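Keep the Table Bare

My mother sold her house in Kesside last December, and it took four of us to empty it. The furniture went in a morning. What held us up was everything that had been put down somewhere "for now" - the mail, the spare keys, the batteries that might or might not work, the jars of screws that had followed her through two moves. Most of it was on the dining room table or had been on that table before it migrated to a drawer.

I came home from that week and looked at my own kitchen table, and it was the same table. I could set two places for dinner if I pushed the rest back with my forearm. I had been doing that every night for so long that I no longer noticed it.

I want to argue for something small and a little unfashionable: every household should have one flat surface that is kept clear as a matter of policy. I don't mean tidy, and I don't mean styled with a candle and a stack of books. I mean that when you walk up to it, you can put down what you are carrying and start work.

People tend to hear this as a point about looks. Beverley Horrocks, who lives next door to me and has strong views on most household matters, told me that a clear table looks like a dentist's office. She may be right. A lived-in room has things in it, and I would not want to visit a house where every object had been put out of sight before I arrived. But the rest of the house can be as full as you like. I am asking for one surface.
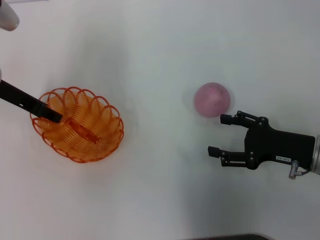

The case for it is mostly about time. When the table is covered, every job has a job in front of it. You want to wrap a gift, so first you move the laundry. You want to fill out a form, so first you look for a place to put the fruit bowl. These are short tasks, a minute or two each, and they are enough to make a person decide to do the real thing tomorrow. A white tabletop with an orange wire basket and a pink ball on it still has most of its working room, and you would see in a second what needed to be moved. Mine, before I changed my ways, took the better part of an evening to dig out. I put off my taxes for eight days on account of it.

There is also the matter of losing things. I used to believe that leaving a bill in plain view was the best way to remember it. That works for one bill. It stops working once there is a catalog on top of it and a pair of gloves on top of that. A pile is a poor reminder because it reminds you of everything at once, and after a while you stop looking.

The usual advice is to buy storage. There are whole stores given over to bins and trays, and I have spent money in them. I will say that a container can help if it has one purpose and you can see into it. I keep an open bowl for keys and it has done its duty. But most of the boxes I bought became places to hide decisions I didn't want to make. When we cleared my mother's house, we found two plastic tubs labeled MISC, and one of them contained a smaller box, also labeled MISC.

The best objection I have heard came from my brother-in-law, Jordan Pilkington, who has young children. He said that a clear table is a luxury for people whose lives are quiet. There is a homework sheet on his table because there is homework. I take the point, and I don't think anyone should feel bad about a table being used. Using it is what I'm in favor of. The homework can cover the whole thing from edge to edge, as long as it goes back in the bag when it is done and the table is bare again by bedtime. He says it will never happen in his house. I have told him to try it with the coffee table.

My own rule is simple. The last person to leave the kitchen at night clears the table, and nothing may be moved to a chair. The chair part was added later, for good reason. Some nights I still skip it, and in the morning I eat my toast standing at the counter with the mail where my plate should be.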